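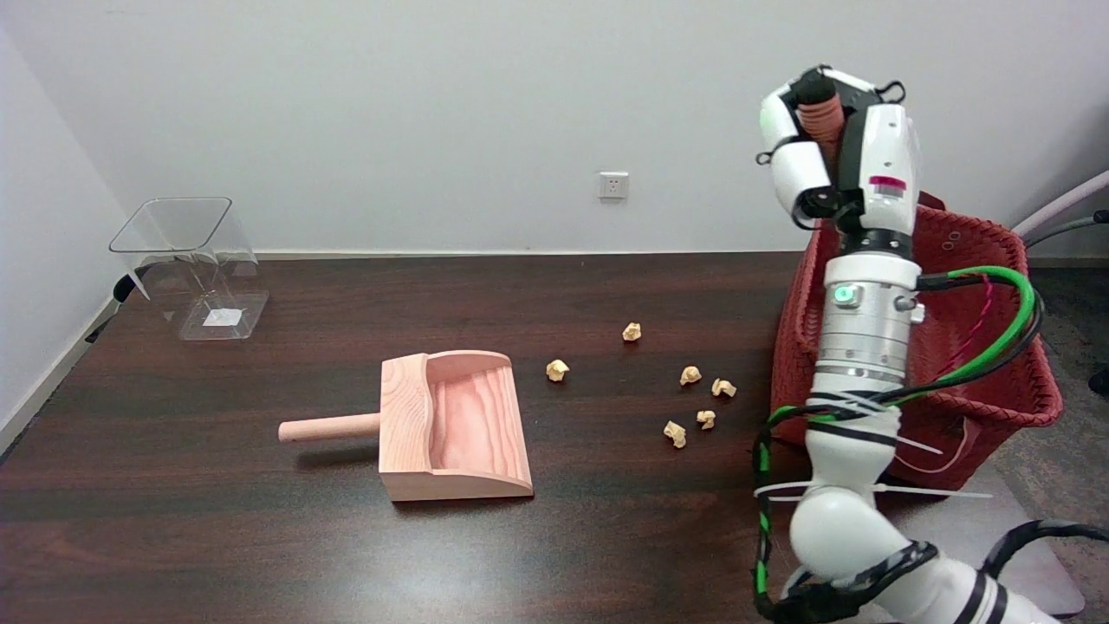
My sister reckons anyone who tidies up with a dustpan in this day and age just hasn't bought the right hoover yet, and she told me so over the phone while I was mid-sweep, so thank you for that!

Home | House Bits | Garden | Makes | About me

Posted in January by the Biltero blog

Anyway, I'm sticking with my wooden dustpan. It's a pinkish sort of wood with a round handle, and I got it from Tazi in Bridham when I'd only gone in for candles (you know how it goes). I love it far more than anybody should love a dustpan. The old plastic one cracked down the middle before Christmas and I'd been pushing crumbs about with a bit of cereal packet ever since.

It's come in handy this week as I've been going through the paper. I keep all the tan packing paper that comes in parcels, thinking I'll use it again, and then I scrunch it up while I'm on the phone and it ends up in little balls all over the table. Six of them this time! They do roll about a bit on that shiny dark top, so I tip the pan right down and nudge them in from the side.

Then there's the question of where it all goes. I've got the clear bin at one end of the table and the red woven basket at the other, and my plan for the year is bin for paper, basket for anything worth keeping — string, ribbon, decent envelopes. The clear one was from Latadden and cost me almost 80p at their closing down sale. Being able to see into it does make me empty it more often, and I'd have another for upstairs if I could find one.

I still need to do the drawer under the phone, which is mostly takeaway menus and dead batteries. I might save that for a rainy afternoon with the radio on. If you've got a good way of storing ribbon so it doesn't go into one enormous knot, please tell me — I've tried cardboard tubes and they just fall over.

We use cookies to make this site work. By carrying on you agree to our cookie policy. Accept | Find out more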